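Ticket 334: Wumwood dye calculator gives wrong soda ash amount after unit switch
Status: Resolved
Category: Recipes and scaling
Opened by: Ineck Cloth Room
Assigned to: Naklow support desk

Original report, 9:40 am

Hi! First of all, we love this tool. We dye old bed linen and sell it by the piece, and Wumwood has replaced a notebook that was mostly stains by the end. So please read this as a report from fans.

We have a problem with the soda ash line. I opened our saved recipe Rana (the soft gray-blue one, our best seller), switched the fabric weight from ounces to grams, and the dye amount changed correctly but the soda ash stayed exactly where it was. The salt line moved. The water line moved. Soda ash just sat there at 4, and the label next to it changed from oz to g. Four grams of soda ash for a full pot of cotton is next to nothing!

I caught it because the little pile on the scale looked silly. Someone newer to dyeing might go right ahead and get a batch that washes out pale, then blame the dye.

What I tried so far:
Reloading the page. Same result.
Logging out and back in. Same result.
A different browser. Same result, and the font is nicer over there, by the way.
Making a brand new recipe in ounces and switching it to grams. This one works perfectly!

So it seems to be something about the saved recipe. Rana is an old one, made back in December when we first signed up.

Reply from support, 10:25 am

Thank you for this, it's a great report, and the new recipe test saved us a lot of digging. We have the same thing happening on our side now with one of our own old recipes, so it isn't your browser or your account.

Could you open Rana, click Details, and tell us what it says next to Recipe format? Also, please let us know if the soda ash line has a small lock symbol next to it.

In the meantime, please don't save the recipe while it's showing grams. If you save it in that state, the wrong number will stick.

Reply from Ineck Cloth Room, 11:10 am

Recipe format says 3. My new test recipe says 4. And yes, there's a lock! I never noticed it before. I don't remember locking anything, but I was clicking on everything that first month.

I haven't saved. I went back to ounces and all the numbers are what they should be.

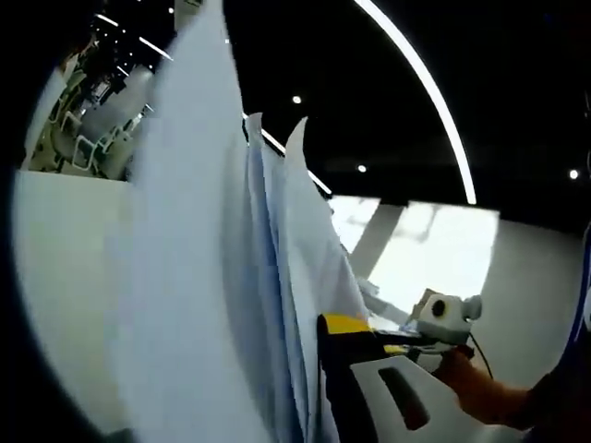
I also went through the rest of our old recipes while the kettle was on. Every one that has the lock on soda ash has the problem, and every one without it converts just fine, even the ones in format 3. The one called Kitchen Green has a lock on salt instead, and there it's the salt that gets stuck. So the lock is the thing, I'd bet money on it.

Reply from support, 11:55 am

You would win that bet. In format 3 a locked line was stored as a plain number with no unit attached, and the page simply put whatever unit you were viewing after it. In format 4 the unit is stored together with the number, so a locked line keeps its real weight and still converts. Old recipes were supposed to be moved to the new format the first time they were opened. Recipes with a locked line were being skipped.

Workaround until the fix is out:
1. Open the recipe in the unit it was first written in. For Rana that is ounces.
2. Click the lock symbol on the stuck line to release it.
3. Save.
4. Switch to grams and check the soda ash line.
5. Lock the line again if you want it locked.

We found 188 recipes across all accounts with a locked line in the old format. We'll convert them ourselves and keep a copy of each one as it was.

Reply from Ineck Cloth Room, 1:15 pm

Worked the first time! Rana now says 113 g of soda ash where it used to say 4, and if I flip back to ounces I get 4 oz again. I did Kitchen Green the same way and the salt is behaving.

Two small wishes while I have you. Could the lock be a bit bigger, or a different color when it's on? And would it be possible to print a recipe in both units side by side? Our measuring scoops are marked in ounces and the good scale is set to grams, and we go back and forth all day long. A sheet taped over the sink with both would be wonderful.

Reply from support, 3:30 pm

The fix is live. Saved recipes with locked lines now move to format 4 when opened, and the ones we found have been converted. Please reload the page once before you open anything else.

The bigger lock is an easy yes and will come with the next update. Printing in both units has its own ticket now, with your sink sheet mentioned in it, and you'll get a message when there is something to try.

Reply from Ineck Cloth Room, 3:50 pm

Reloaded, and checked every recipe we have. All good, all format 4. Thank you so much, this was fast! You can close it.

Ticket closed by support, 4:05 pm
Cause: locked lines in format 3 stored without a unit
Related: Print recipe in two units (open)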